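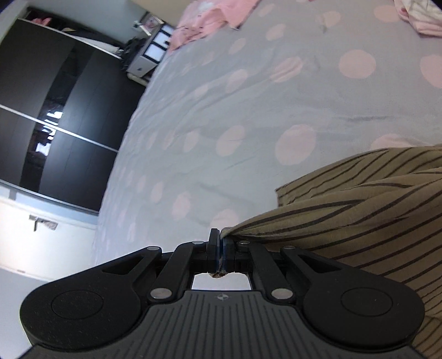

Notes de l'intervenant - atelier technique « Linge de maison », session de l'après-midi
Rédaction : bureau méthodes textile, Pikarby
Version pour l'oral, mise à jour en juin

Stabilité dimensionnelle du linge de lit et des étoffes d'appoint après entretiens répétés

Ouverture

Annoncer le périmètre : draps, draps-housses, taies, plaids et serviettes tissés. Pas de maille, pas de garnissage. Les couettes relèvent d'un autre protocole et les questions à ce sujet seront renvoyées à la fin.

Rappeler pourquoi le sujet revient. Les retours clients de la gamme Vuton mentionnent surtout deux défauts : le drap-housse qui ne couvre plus l'angle du matelas, et le panneau qui part en biais. Le premier est un défaut de cote. Le second est un défaut de géométrie. On les confond souvent dans les fiches de réclamation, où tout est saisi sous « a rétréci ».

Passer vite sur la présentation du site. Le public la connaît.

Vocabulaire

Retrait de relaxation : l'étoffe rend les tensions accumulées au tissage, au lavage en large et au ramage. Il s'exprime pour l'essentiel lors des premiers entretiens.

Retrait de gonflement : la fibre cellulosique absorbe l'eau, le diamètre du fil augmente, l'embuvage augmente avec lui. Au séchage, le fil ne reprend pas entièrement sa position initiale.

Retrait de feutrage : propre à la laine et aux mélanges à forte proportion de laine. Concerne le plaid Bogale, aucun article de la gamme Vuton.

Insister sur la différence entre chaîne et trame. Un même article peut se raccourcir en chaîne et s'allonger légèrement en trame. Une variation de surface seule ne dit rien d'utile à l'atelier de coupe. Demander que les fournisseurs communiquent les valeurs dans les deux sens, avec le signe.

Si question sur le mot « décatissage » : ne pas l'employer pour le coton. Préférer « compressage » ou « sanforisage » selon le procédé réellement appliqué.

Plan d'essais

L'essai a porté sur 29 références, toutes prélevées en sortie de confection et non sur rouleau. Point à souligner, on nous l'a reproché au comité précédent : le prélèvement sur rouleau donne des résultats plus réguliers, mais il ignore l'effet des coutures, des élastiques et des ourlets. Or le client lave un article fini.

Conditionnement avant mesure, à plat, sans pile. La version précédente du mode opératoire tolérait l'empilage. Les pièces du bas de pile sortaient systématiquement avec des cotes plus longues, l'effet étant plus marqué sur les satins que sur les percales.

Marquage au fil contrasté plutôt qu'au feutre. Le feutre dit indélébile migre sur les fonds clairs et élargit le repère. Sur les imprimés à petit motif, le fil doit être choisi hors de la palette du dessin, faute de quoi l'opérateur perd le repère au relevé.

Les relevés sont saisis dans Skada, qui calcule les écarts et bloque la fiche lorsqu'une cote manque. Ne pas faire de démonstration du logiciel. Le temps ne le permet pas et la version de formation n'est pas alignée sur celle de production.

Conduite des lavages

Charge constante, complétée par du lest de composition voisine. Une charge trop faible augmente l'action mécanique de chute. Une charge trop forte la réduit mais crée des plis permanents qui faussent la mesure.

Ne pas mélanger dans un même cycle les étoffes foncées et les draps clairs, y compris après plusieurs entretiens. Le dégorgement ne modifie pas les cotes, mais il rend la pièce inexploitable pour l'essai de nuance mené en parallèle.

Séchage : préciser systématiquement la méthode. À plat, sur fil, en tambour. Les écarts entre ces méthodes dépassent parfois l'écart entre deux qualités de tissu. Une valeur de retrait transmise sans mode de séchage doit être considérée comme incomplète et renvoyée au laboratoire.

Sur fil, le poids de l'eau étire la chaîne ou la trame selon le sens d'accrochage. Consigne en vigueur : accrocher chaîne verticale, sans pince dans la zone marquée. La traction par un coin est à proscrire, au lavage comme au dépliage. Elle charge l'étoffe en biais, dans la direction où l'armure toile résiste le moins.

[Pause. Vérifier que la salle suit sur la notion de biais avant de passer à la suite.]

Résultats : les cotes

Afficher le graphique sans le commenter ligne à ligne. Trois observations suffisent.

La plus grande part de la variation apparaît au premier entretien. Les suivants ajoutent peu, sauf sur les lins lavés de façon insuffisante en finition, dont la courbe continue de descendre.

Les draps-housses se comportent moins bien que les draps plats de même étoffe. L'élastique maintient les angles en compression pendant le séchage en tambour, et l'étoffe se fixe dans cet état. L'écart disparaît en grande partie lorsque l'article est étiré à la main sur le matelas, mais la mesure à plat, elle, ne le voit pas. Il faut donc une mesure complémentaire sur gabarit. Le gabarit actuel a des angles trop vifs ; le nouveau est en cours d'usinage.

Les taies à rabat posent un problème de mesure plus qu'un problème de retrait. Le rabat masque la couture de fond et l'opérateur prend son point zéro sur le mauvais bord. La fiche a été redessinée avec un schéma.

Si l'on demande les valeurs détaillées par fournisseur : réponse négative, elles sont transmises individuellement.

Résultats : le biais

Partie la moins documentée en interne, y consacrer le temps nécessaire.

Le biais, ou déviation de trame, est l'angle entre la trame réelle et la perpendiculaire à la lisière. Il peut être rectiligne ou en arc. Sur un uni, il passe inaperçu à l'état neuf. Il devient visible après lavage, lorsque l'article se détend et que le panneau prend une forme de parallélogramme.

Sur une étoffe à rayures, le défaut se lit immédiatement. Les rayures constituent un repère gratuit. À l'inverse, un semis de pois ne renseigne l'œil que si le rapport de dessin est aligné sur le droit-fil, condition que les imprimeurs ne garantissent pas. Un imprimé posé droit sur un tissu en biais aura l'air correct en magasin et tournera au premier lavage. C'est le cas le plus coûteux : le contrôle visuel à réception l'accepte.

Méthode retenue : tirage d'un fil de trame sur toute la laize, puis relevé de la flèche à l'équerre longue. La méthode est destructive et lente. L'alternative optique essayée au printemps donne des résultats cohérents sur toile, médiocres sur satin en raison des reflets. Elle n'est pas retenue pour le moment.

Rappeler que le redressage de trame s'effectue avant ramage. Demander un redressage après fixation revient à introduire une tension que le client libérera dans sa machine.

Répétabilité

Chaque pièce a été relevée par deux opérateurs, sans communication des premières valeurs. Les désaccords se concentrent sur les articles bordés d'un passepoil, où la règle ne repose pas à plat. Les autres familles donnent satisfaction.

Signaler une limite. Les opérateurs ont été formés ensemble. Leur accord mesure donc aussi la qualité de la formation commune. Un essai croisé avec un laboratoire extérieur est demandé, pas encore programmé.

Plusieurs fiches ont été écartées pour conditionnement incomplet. Elles restent consultables dans Skada avec leur motif de rejet. Ne pas les supprimer, même si elles alourdissent les exports.

Cas du plaid Bogale

À traiter seulement s'il reste du temps.

Étoffe mélangée, aspect gratté d'un côté. Le grattage libère des fibres en surface, ce qui favorise le feutrage en tambour. L'étiquette d'origine autorisait un séchage modéré. L'essai conduit à proposer le séchage à plat. Le service commercial a formulé des réserves, la discussion est ouverte.

Les franges sont exclues de la cote. Plusieurs prestataires les incluaient, d'où des écarts sans rapport avec l'étoffe. Le plan coté porte désormais une flèche d'arrêt au dernier fil de trame.

Conséquences pour la coupe et la confection

Majoration de coupe : elle doit être fixée par qualité et par sens, puis revue à chaque changement de finisseur. Une majoration unique pour toute une gamme compense les mauvaises étoffes et rend trop grands les articles taillés dans les bonnes. Un drap-housse trop grand fait des plis et génère lui aussi des retours.

Matelassage des coupes : laisser reposer le matelas avant passage de la lame. Au-delà d'une certaine hauteur, les plis supérieurs se rétractent pendant la coupe. Le chef d'atelier dispose du tableau des hauteurs admises.

Fils à coudre : une couture dont le fil se rétracte plus que l'étoffe fronce après lavage. Le défaut est souvent attribué au tissu. Tester l'ensemble.

Échantillothèque : plus de 200 coupons témoins sont conservés à l'abri de la lumière, avec leur fiche. Ils peuvent être empruntés contre signature. Les coupons rendus lavés ne sont pas réintégrés.

Questions attendues

« Peut-on se contenter d'un seul lavage ? » Pour un contrôle de routine sur une qualité connue, oui. Pour une homologation, non.

« L'adoucissant change-t-il les cotes ? » Effet non mesuré dans cette campagne. Ne pas extrapoler.

« Le repassage compense-t-il le retrait ? » En partie, sur étoffe humide et sous traction. L'effet est perdu à l'entretien suivant. La cote se relève toujours avant repassage.

« Qui valide une dérogation ? » Le bureau méthodes, sur demande écrite accompagnée d'une pièce lavée et d'une pièce neuve du même lot.

Laisser le schéma chaîne et trame affiché pendant les échanges. Les fiches vierges sont à récupérer à la sortie, côté vestiaire.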